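Visit report: Floline open lab, Pindthorpe
May 23, 2023

I went up to Pindthorpe expecting a sales pitch and got half of one. The other half was Naheed Virk at a desk, showing how the two-arm shelf cell gets set up in simulation. Tuna can, cardboard box, a few shelves, two white hands with black fingers. I've sat through enough of these to know that rendered cardboard never sags, so I asked early what happens when the real stuff does. "We re-tune," she said. Fine, but how long does that take?

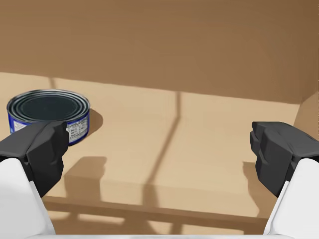
Her answer was seven days for a new set of items, if the labels and sizes come in clean. Ours wouldn't. At Dawber we get cartons from three suppliers and the same product can show up a little taller in November than it was in spring. Mohsin Cheema, who came along from our side, pushed on this and was told there is a margin in the grip width. He asked for the number and we were promised it by email.

The setup file has 214 entries. Naheed scrolled through them at a fair clip. Finger opening, approach height and wrist limits I could follow. A lot of the rest looked to me like things you'd only learn to set by getting them wrong.
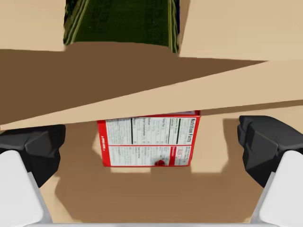
I'll give them this, they keep a log of every change and who made it, which is more than our own line can say. Adeel Ansari told me a full check after any edit is 67 runs. I would want to see that on a real shelf with real dents in the cans. Small boxes down on the low shelf are what I'd worry about most, with a shelf board right overhead and little room for a hand that size.
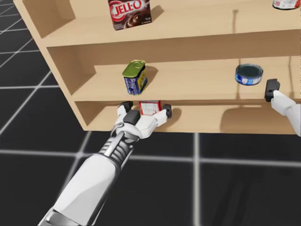

Upkeep and parts

Finger pads are the wear item, and a pair costs $385. Incombe does the repairs, and we didn't get to meet anyone from there. Mohsin is asking for their call-out times before we agree to a second visit.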